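August 19, 2019

Sourdough crackers, batch 20. Drollach kitchen, back oven.

Picked up from the April notes, where the crackers were blistering on one side of the sheet and staying pale on the other. Since then the oven door has a new gasket and the rack has been leveled. Wanted to see how much of the problem was the oven and how much was the dough.

Dough: same starter discard as last time, fed the night before and left in the fridge. Flour is the Nishad whole wheat. The sack was opened last week and smells fine. Olive oil, salt, a little honey. Total weight out of the bowl was 568 g, a bit under what the sheet calls for. I think the loss is mostly what stuck to the bowl and the scraper. Next time oil the scraper.

Mixed by hand until there was no dry flour left, then stopped. The old instructions say to knead for 8 minutes. I skipped that. Kneaded dough has been springing back under the pin and we end up with thick edges. Rested it covered for 2 hours on the counter.

Rolling: split into two pieces. First piece rolled directly on parchment, second piece on a floured board and moved over. The first went much better. The second one tore in the corner when I lifted it and I had to patch it, and the patch shows in the finished cracker. No more floured board. The parchment slides around on the counter, so put a damp towel under it.

Thickness is still by eye. The rings for the rolling pin are on the list but have not been ordered. The thin end of piece one was thin enough to see the counter pattern through the paper. The other end was maybe twice that. This matters more than anything else I changed today.

Docked with a fork all over. Cut with the pizza wheel before baking, squares, did not separate them. Brushed with water and salted with the coarse salt. The coarse salt falls off when the crackers are broken up. Fine salt in the dough plus a small amount on top might be the answer, or crush the coarse a bit first.

Bake: 350 F, middle rack, turned the sheet once at the halfway point. First sheet out at 20 minutes. Color is even from left to right now, so the gasket did help. Front to back is still off, with the back darker. Second sheet went in right after and browned faster, so the oven is probably not fully up to temperature when the light goes off. Give it longer before the first sheet.

Had the first tasting in the small office while the second sheet cooled. Thin ones snap clean and taste toasted. Thick ones are hard on the outside and leathery in the center. Flavor is good, a little sour, more so than April. I would not go any older on the discard.

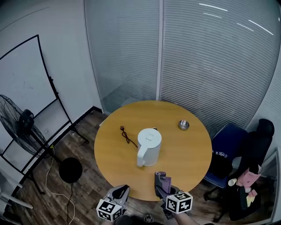
The honey is hard to pick out by taste, but I think it is doing most of the browning. Try one half batch without it before changing the oven temperature, otherwise we will be moving two things at once again.

Storage test started. One jar with a tight lid, one paper bag folded over, both on the shelf over the flour bins. Both have thin and thick pieces mixed. I put the patched ones in the bag. Labels say batch 20 and nothing else, so please leave them closed.

The rosemary version for the Fosari market table is on hold until the plain one is settled. The dried rosemary we have is too coarse and pokes holes in the sheet when it is rolled this thin. It would need to go through the grinder.

Fosurum sent the price for the small kraft boxes. It is fine if we take the plain ones without a window. The crackers would have to be cut smaller to lie flat in them, so measure the inside of the sample box before the next cut. The sample is in the drawer with the thermometers.

For batch 21:
Oiled scraper, damp towel, parchment only.
No kneading, same rest.
Half with honey, half without, marked at the corner.
Preheat well past the light.
Turn the sheet twice.
Order the pin rings.

Sheet pans are washed and back on the rack. Starter fed and in the fridge, bottom shelf.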